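Community News | Repair Corner

Small parts, small screws: our next repair table

The repair table at Brallmont is open again after the summer break. On the last evening we had eight visitors, and most of them brought things with a plastic cover that did not want to open. So Kelly Aguiar asked me to write a few words on this subject for the newsletter.

Please do not use a kitchen knife. I did it once with a radio from my mother, and the mark is still there. A flat plastic tool costs very little, and we have five of them at the table which you may borrow. Go slowly along the border and stop when you feel resistance – very often there is one more screw hidden under a sticker.

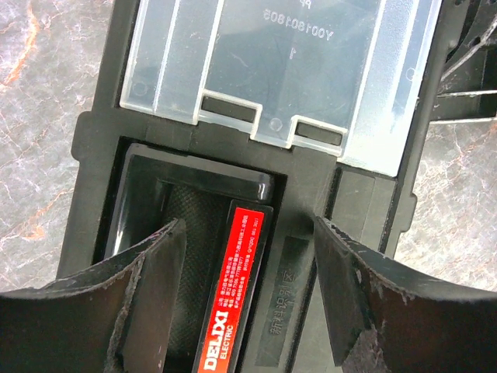
Old housings are worth keeping, also when the device itself is finished. Wellington Cavalcanti has a box of them at home, and he finds there many times the piece that somebody needs. Before you write to him, please look for a number molded in the plastic. It can be upside down or hard to read on a milky cover, like the Y001801808 on this one, so hold the part near a lamp and turn it until the characters are clear. Copy every zero! A label inside the housing is also useful, even if you do not read the language. The small red one here has its text in Chinese, and Misaki Shibata has offered to help with such labels when she can.

In September we will try a longer evening, with soldering for beginners. Raíssa Figueiredo will bring two irons and a good lamp. If you want a place, tell Kelly or leave your name on the list at the door.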